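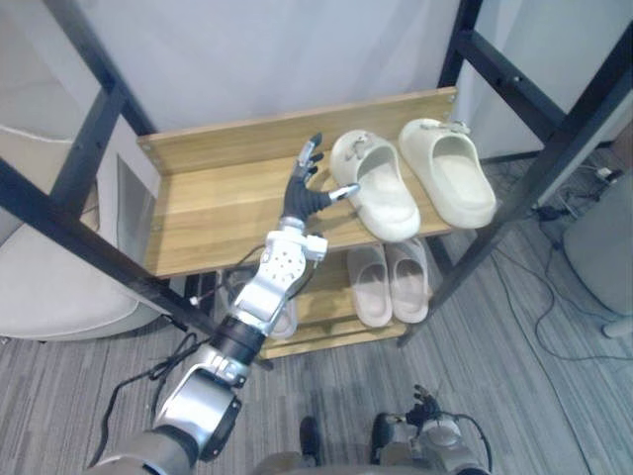
Off-white slides up top with their little charms on, pinkish-beige ones on the shelf below.

The shoe corner, finished (mostly!)

Welcome back to the slow tour of the Sovstead apartment. I've already done the kitchen shelf and the coat hooks, and a couple of you wrote in asking about the shoes, so this page is all shoes. Small page, small corner. The whole place is 433 square feet and the entry is the part you cross on the way to every other part, so anything left on the floor gets kicked, and I had been kicking a lot of things.

A little history for anyone new. I moved 1,163 miles in March with far too many pairs of everything, and for the first few weeks they lived in a heap against the wall. I told myself I'd sort them when the boxes were gone. Then the boxes were gone and the heap was bigger. I tried a fabric bin (everything at the bottom got squashed) and then one of those over-the-door pocket things, which is fine for sneakers and hopeless for slides. The chunky soles don't fit the pockets and they tip out onto your head when you open the door. Ask me how I know.

So, a rack. I wanted a low one, two shelves, nothing tall or tippy, with a top flat enough that I could set a bag down on it if there wasn't a shoe in the way. The one I ended up with is the Doltura from Kourkoulas, the furniture place on the Waddale road. It was 50 dollars and came flat in a box I could carry by myself, up the stairs, with one rest on the landing. Black metal tube frame, light wood-grain boards. I had been leaning toward an all-black one and I'm so glad I changed my mind, the honey color warms up that end of the place a lot, especially in the late afternoon.

My favorite part is the raised panel along the back of the top shelf. It's such a small thing! On my old rack the shoes slid off behind and I'd find them weeks later. With this one you can shove a pair all the way back with your foot and it stops where it's supposed to. There are little round screw heads at each end of the panel's edge and dark bolts down where the lower shelf meets the uprights, and I thought I'd want to cover those up somehow, but I like them. They go with the frame.

Putting it together took me an evening, and that includes a break for dinner and one do-over when I had a board facing the wrong way. If you get the same one, leave all the bolts a bit loose until both shelves are in, then go back and tighten. I did mine tight from the start and had to undo half of it. Also put a towel down first. The frame pieces are slippery and they make a terrible noise when you drop one, and my downstairs neighbors are lovely people.

Now for the slides, which I know are why some of you are here. Yes, I have a slide problem. The off-white pair is the one I wear most, thick sole, one wide strap, and I clipped the charms on myself after a trip to a craft fair. They get the top shelf on merit. The pinkish-beige pair is for inside the house only and goes underneath with the toes facing out, so I can step straight into them when I come in. There's a light gray one down on the lower shelf too, over to the left, and that end is also where guest slides will go once I've bought some. (I keep looking at a pair in dark green. Somebody talk me out of it.)

The gray striped carpet came from the old place. It was under my desk for years and I wasn't sure it would work by the shoes, but the stripes hide grit like you wouldn't believe. I take it out on the balcony and shake it when I remember. The rack stands steady on it, too. I'd worried about wobble and bought a set of stick-on felt feet just in case, and they're still in the drawer.
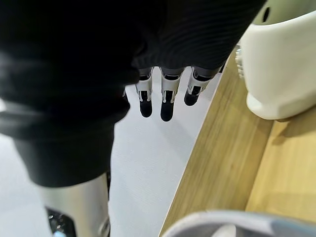
Pale gray floor and a bit of wood alongside it, with black knit in front.

I get more questions about floors than about anything else on this site, so: I love a pale one. Dust doesn't shout at you the way it did on the dark boards I had before, and it bounces the light around when the day is gray, which in Sovstead is often. Coffee drips do show. I go over it with a damp cloth and plain water, no polish, nothing scented, and I put a mat by the door whenever it's been raining.

The wood and the gray together were a bit of an accident. I'd pictured everything in this apartment being white, and then the first wooden thing came in and looked so much better than the white stuff that I kept going. The kitchen shelf started it, if you remember that page. I've stopped trying to match the tones exactly. Light wood next to slightly different light wood is fine.

Still on the list for this corner: a hook for the long shoehorn, a tray for wet boots before winter, and maybe a second Doltura if Kourkoulas still has them after the summer. They stack, according to the leaflet, though I'd want to see one stacked in the store before I believed it with my shoes on it.

Next gallery is the bathroom cabinet, so give me a little time, because I have to clean it out first. If you've got a good way to store boots in a small entry, send it over, I read everything!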